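Faltetier – Frequently Asked Questions

Faltetier is a loud band from Brarngate with a quiet inbox. Most of what arrives in it is one of the questions below, so please have a look before writing. Last tidied in November.
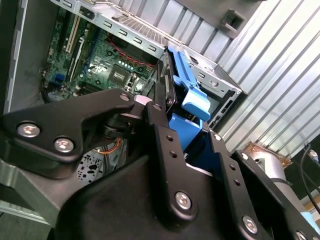
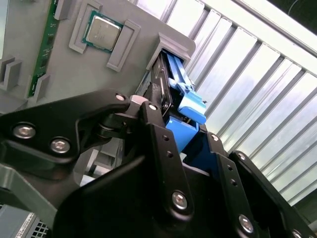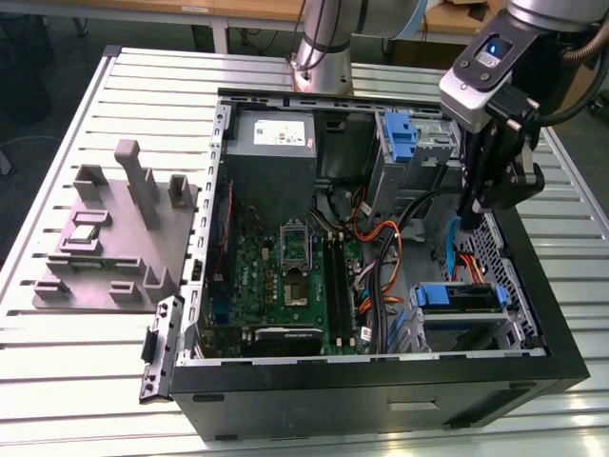

Computer hardware, three views. The open tower in the last one has a DELL board.

Who is in the band?
Irena Żak sings and plays rhythm guitar. Vilja Kokkonen plays the other guitar, Maja Pawlak plays bass and Brodie Costigan drums. Celina Makowska played bass on the demo and still turns up to shout on the choruses, invited or otherwise.

What kind of metal is it?
Vilja says death metal. Brodie says thrash. Reviewers have said "doom at the wrong speed", and we put that on a shirt.

What does the name mean?
Nothing. We needed a word for the poster by teatime.

Where can I get the demo?
You can't, unless somebody sells you theirs. We dubbed 660 cassettes of "Witkowska" on two decks, one of which ran fast, so depending on your copy the songs are either in E or nearly in F. Both count as the original version. We won't be reissuing it until we can agree on which one to use.

Who was Witkowska?
Irena's piano teacher. She has heard the title track and asked whether we'd been practising our scales.

Is the album on vinyl?
Yes, "Vovport" is out on black vinyl and CD. The LP has 6 songs and the CD has the same ones plus a live track recorded at the harbour club, where you can hear a man order chips during the quiet part. He has not asked for royalties.

How long is the last song?
15 minutes. Live it's longer, depending on whether Brodie can see Maja.

Do you post abroad?
We do, on whichever morning one of us can face the queue. Give it three weeks before you write to us in capitals. Corners do get bent. If the record itself is broken, send a photo and we'll post another.

Will you play my town?
Possibly. We need a drum riser that doesn't wobble, somewhere to park a long van and one hot meal each. On the last tour we drove 3,828 miles and ate soup for most of them – please, something with a potato in it.

Can I film the gig?
Yes, from the back or the side. Hold the phone lower than the head of whoever is behind you.

Are there tabs for the songs?
Maja has written out the bass parts. Vilja's guitar parts exist on the back of an envelope, and she would like the envelope returned.

Will you listen to my band?
Yes. Send one song, your best, and tell us where you're from. Replies are slow and usually come from Irena, who is the nice one.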